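Keeping Your Hydrophone and Field Kit Alive at Home

I get asked about this more than anything else on the site, so I'm putting all of it on one page. I've been recording underwater sound as a hobby (ponds, harbors, one very disappointing lake) for long enough to have wrecked most of the things a person can wreck, and nearly all of it got wrecked in my own kitchen or garage, after the trip was over.

I'll start with labels and lists, then get to the wet stuff.
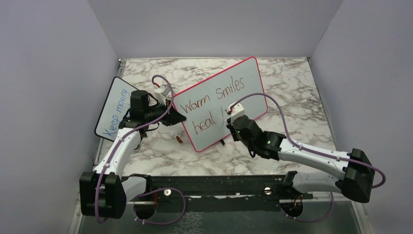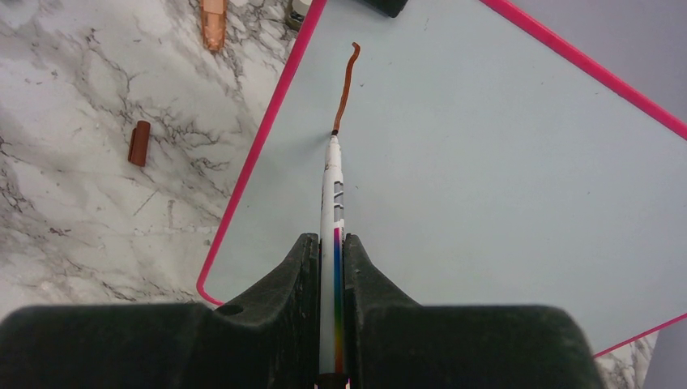 Write things down where you'll see them

My packing list used to live on my phone, and my phone used to live in a dry bag at the bottom of the boat. Now the list hangs by the garage door in big letters. Hydrophone, recorder, spare batteries, float, weight, towel, snacks. I cross things off on the way out and again on the way home, and the second time matters more! I once left a perfectly good 35-meter cable coiled on a dock in October and drove two hours before I thought of it.

Label both ends of every cable, too. I use white cloth tape with clear tape wrapped over it. Plain masking tape turns to mush by the second outing. Write the length and the month you bought it, nothing fancy.

Rinsing

Salt is the enemy. Rinse everything that touched seawater in a bucket of lukewarm tap water as soon as you're in the house, and I mean before you take your boots off. Cold water works too but takes longer. Hot water is a bad idea for rubber seals and whatever glue the maker used.

Two buckets are better than one. Swish in the first, soak in the second for as long as it takes to make dinner. Keep the plug end up and out of the water, clipped to the rim with a clothespin. I know, I know, some of the connectors are rated for a dunk. Mine was as well.

No dish soap with moisturizer in it. It leaves a film on the rubber and little bubbles cling to it the next time you drop it in, and then you sit at home listening to what you think is a snapping shrimp and it's a bubble. Ask me how much of one summer I spent on that.

Drying

Hang cables in big loose loops over something round. A paint can screwed sideways to the wall is perfect, and an old wreath hanger does fine. A nail is terrible – it puts a kink in the same spot every time and that's where the wire goes.

Pat the head of the hydrophone with a soft cotton cloth and leave it in the air overnight. Please don't use the oven, the radiator or the hair dryer. Réka Hegyi, who taught me most of what I know about quiet boats, keeps hers on the dish rack next to the mugs, and hers still sounds better than mine.

Rice does nothing. Save those little silica packets from shoe boxes, put a handful in a lidded jar with your connectors and adapters, and you're set.

Coiling without tears

Learn over-under coiling. There are plenty of videos and it takes one evening in front of the TV. When you do it right you can throw the cable and it just runs out straight. When you do it wrong you get a string of knots while a ferry goes by, and the ferry was the thing you came for.

Hook-and-loop ties, never rubber bands. Rubber bands go sticky in a hot car and the goo won't come off. (If it already happened, a bit of cooking oil on a rag, then a second rag with mild soap.)

Noise you make yourself

Half the racket on my early tapes was me. Here's what helped:

Foam pipe insulation from the hardware store, slit down the side and slipped over the gunwale where the cable crosses. It costs next to nothing and gets rid of that awful rubbing sound.

A loop of bungee between the float and the cable, so the waves tug on the bungee. Mine is as long as my forearm.

Take the keys out of your pocket. Shoes off in an aluminum boat, even if your feet freeze. Put the cooler on a folded towel.

And turn off the bilge pump if it's safe to do that for a few minutes. Kipchumba Sang wrote in to say he'd spent a whole season trying to identify a mystery fish and it was his pump. I felt so much better after that email.

Batteries and the recorder

Take the batteries out when you get home. Every time. I lost my old Jutness recorder to a leaky pair over one winter and I'm still sore about it. If you catch a leak early, a cotton swab with a drop of white vinegar cleans the contacts, then a clean swab with water, then let it dry completely. Wear gloves and keep it away from your eyes.

Copy your files the same night. I had 296 recordings on one card at one point, with names like "pond new 2," and sorting them took me most of a rainy weekend. Say the place and the time out loud at the start of each recording and you'll thank yourself later.

Where to keep it all

A lidded plastic tub under the stairs beats the garage in winter. I line mine with an old yoga mat cut to fit. Heavy things on the bottom, hydrophone on top in a clean sock. Mice love cable jackets, so check the lid closes on all four corners.

Next time I get out the soldering iron I'll write up how I fix a broken plug, with pictures of the one I melted.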